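Clakeo project: minutes of the recording group
3 June 2026, Ginwood workshop
Chair: Weronika Kaczorowski

1. Previous minutes
Agreed without changes.

2. Progress on the dishwashing set
The set now holds 1,141 recorded examples, of which 129 were added since the last meeting. The bench layout is unchanged – two arms, the large grey tray in the middle, the sponge on its own small tray by the left arm. The chair asked that the layout stay as it is until the first training run is done.
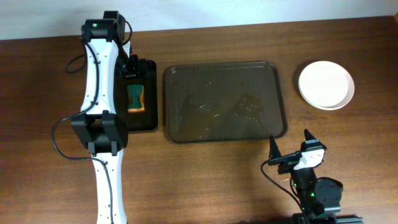

Figure 1. Bench with both arms, grey tray, sponge tray and plate.

3. Sauce on the plates
Marti's team reported that the model trained on the early examples wipes the middle of the plate whatever is on it. It was agreed to vary where the sauce goes and how much is used. Operators are to put down a streak or a smear at a different angle each time, and to note it in the log before recording starts. Up to eight examples may share one pattern. 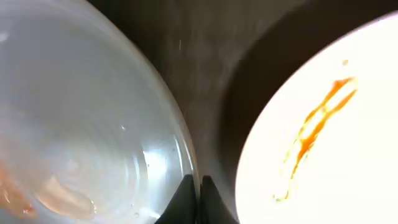

Figure 2. Wrist camera view: sauce streak on the plate, bowl with residue alongside.

Glare on white plates was raised again. Keltell will quote for a diffuser. Existing examples will be kept.

4. Sponge grasps
A check of 159 examples found that the sponge is picked up in too many ways for the labels we have. Weronika proposed a separate label for grasps at a corner, with the sponge pointing down between the fingers. Agreed. Failed grasps stay in the set, marked as such, and are not to be trimmed.

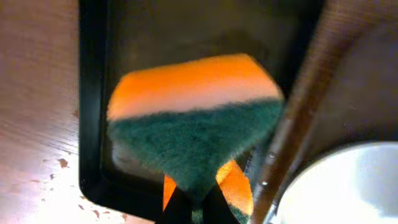

Figure 3. Wrist camera view: sponge held between the gripper fingers, point down.

5. Actions
Weronika to send round the new label list.
Marti to rerun the plate test on the new examples.
Ginwood to ask Keltell for the diffuser price.

6. Any other business
Storage is paid for until November. Renewal to go on the next agenda.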